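Messtead Folding Table, white, six months in

I bought the Messtead in September to replace a card table that had been wobbling since before we moved to Dambridge. I needed something for wrapping orders and sorting mail, and now and then for feeding two extra people. It has been up nearly every day since, so I think I can give it a fair write-up.

Setup first. It comes in one flat box and there is nothing to assemble except the four rubber feet, which push on. Mine had one foot that was a tight fit and needed a few taps with a mallet. The legs swing out and a metal ring slides down to lock each pair. The rings were stiff for the first couple of weeks and are fine now. One person can set it up, but getting it through a narrow door is easier with two.

The top is plain white with a very light texture. Ballpoint comes off with dish soap. Permanent marker does not, and I have a gray smudge near one corner that has survived everything I tried on it, including rubbing alcohol. Tape peels off clean if you get to it the same day. Left over a weekend, it takes some scraping.

Messtead rates it for 300 pounds spread evenly. I have not come close to that. The heaviest thing I have put on it is a sewing machine plus two boxes of fabric, and the middle did not sag that I could see. There is a little sideways movement if you lean on a short end – enough to notice when you are writing, not enough to spill coffee.

I looked at two others before buying. The Delaunay is nicer, with a thicker top and rounded corners, but it weighs a lot more and I would have stopped folding it. The Skulorus was cheaper and Marcelle Lacroix, my neighbor, let me try hers for a week. Its center hinge leaves a gap wide enough to swallow a pen. The Messtead top is one piece, so it takes up more space in the closet. I decided I could live with that.

Height is fixed. It suits me sitting down, but for standing work it is too low and my back lets me know after an hour of packing. Solène Ferrand, who borrowed it for a craft sale, put hers up on bed risers and said they held fine. I may do the same.

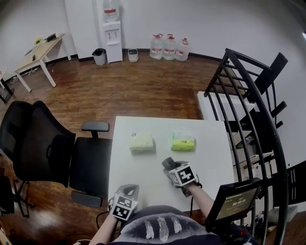 Two small packages on a white table.

Cleaning is a damp cloth and that is all. The legs have picked up a few scratches from the garage floor. The underside has open ribs that collect dust, so wipe it before you carry it against dark clothes.

Good: light, easy to wipe down, no center seam.
Not so good: fixed height, stiff rings at first, shows marker.

I paid full price and would buy it again, though I would check for a sale first. Four out of five.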